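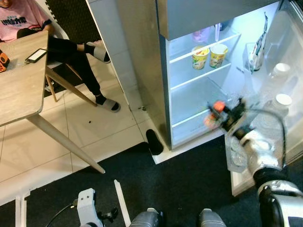 Figura 4. Geladeira aberta durante a observação da arrumação interna: copos de alimento na prateleira do meio, frascos e um pacote fino na porta.

4.2 Ocupação das prateleiras e da porta

Nesta seção apresentamos os resultados sobre o lugar que os alimentos ocupam dentro da geladeira doméstica e de pequenos espaços compartilhados. O material analisado compõe-se de 1543 registros, feitos em cozinhas e copas segundo o procedimento descrito na seção 3. Destes registros, 837 mostram a porta aberta por completo, e somente estes foram usados para a comparação entre a porta e as prateleiras. Os outros entram apenas na análise das embalagens.

O primeiro resultado refere-se à distribuição vertical. Em mais de 500 registros, os produtos de porção individual, como os copos de iogurte, de sobremesa ou de macarrão, foram encontrados na prateleira situada à altura da mão, e quase sempre perto da borda da frente. A Figura 4 é um caso deste tipo. Os dois copos estampados ficam lado a lado na prateleira do meio, e o espaço abaixo deles está em grande parte livre. Na prateleira de cima há outros artigos, entre eles um de cor roxa translúcida, e um item mais escuro foi colocado mais ao fundo. Nós classificamos esta disposição como "frontal dispersa", conforme a terminologia proposta por Durán no relatório interno do projeto Ukodano.

Convém observar que a disposição frontal dispersa não significa falta de ordem. Nas entrevistas, os participantes descreveram com bastante precisão onde cada coisa devia ficar, mesmo quando a geladeira tinha poucos produtos. Uma participante explicou que o copo já começado volta sempre para o lado esquerdo e o copo fechado fica no direito, e que as outras pessoas da casa conhecem a regra sem que ela tenha sido dita. Regras semelhantes apareceram em diversas entrevistas, mas os lados variam de uma casa para outra e não encontramos nenhuma preferência geral.

O segundo resultado diz respeito à porta. A literatura sobre conservação costuma tratar a porta como zona de temperatura menos estável, adequada para bebidas e condimentos. O uso observado segue esta recomendação só em parte. Os frascos com tampa de rosca e as garrafas são, de fato, os objetos mais frequentes, mas a porta recebe também os pacotes altos e finos, que nas prateleiras de vidro tendem a cair. Na Figura 4, um pacote fino, em branco, preto e cinza, ocupa um compartimento transparente superior, e mais à direita veem-se dois frascos brancos translúcidos com tampas brancas. A forma da embalagem parece, portanto, pesar tanto como o conteúdo na escolha do lugar. Este ponto foi discutido com Ximena Zúñiga, que fez a segunda codificação do material e chegou à mesma leitura de maneira independente.

A transparência dos compartimentos merece um comentário à parte. Esperávamos que os compartimentos de plástico transparente facilitassem a identificação dos produtos e reduzissem o tempo de busca. No entanto, o reflexo da luz interna na parede do compartimento inferior dificulta com frequência a leitura do que está dentro, como acontece também na Figura 4. Por esta razão, o código "conteúdo não identificado" foi mantido na tabela, e os registros que o receberam não foram excluídos da amostra. Nas entrevistas, algumas pessoas disseram que se esquecem do que guardaram na parte baixa da porta e que só o encontram no dia da limpeza.

Para verificar se os recipientes organizadores mudam estes hábitos, entregamos a uma parte dos participantes caixas empilháveis da marca Plastdale, sem instruções de uso. Após a entrega foram feitos 300 novos registros, que não se somam aos anteriores. As caixas foram usadas sobretudo para verduras e restos de refeição. Os copos individuais continuaram fora delas, na mesma prateleira de antes, e a porta quase não se modificou. Guérin descreve um comportamento parecido em despensas secas, onde os produtos de consumo rápido também escapam aos organizadores.

Uma limitação deve ser mencionada. A maior parte dos registros foi feita em novembro, e a proporção de bebidas na porta pode ser diferente nos meses mais frios. A variação entre horários do dia é tratada na seção 4.3.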